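Home | Ask | Topics | Log in

We use cookies to keep you signed in. OK

Robot arm doing the bin picking at work, what happens to us?

Zeishan_K
I've sorted returns at Skudley for 9 years. Since May we've had an arm picking brushes and scrubbers out of a metal bin, and two of us now mostly watch it and fix what it misses. Is this still my job?

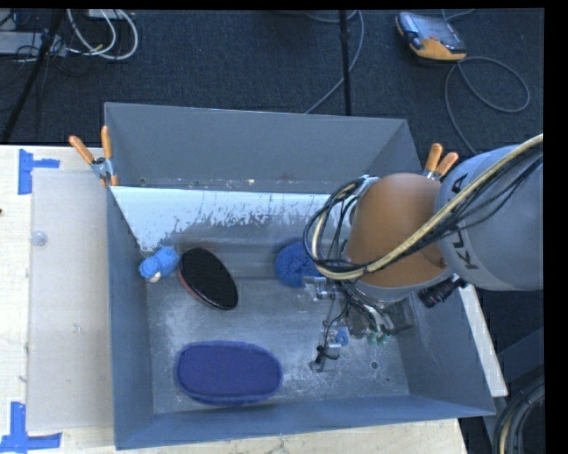 My pay hasn't changed, but my title has. Nobody's offered training yet.

Dakska
Ask for the training in writing! We went through this and the folks who learned the pendant early got the better shifts. My wrists feel great now, but gosh, the day drags.

Heo
same here, bring earplugs

Stindo
Get your new duties on paper before your next review.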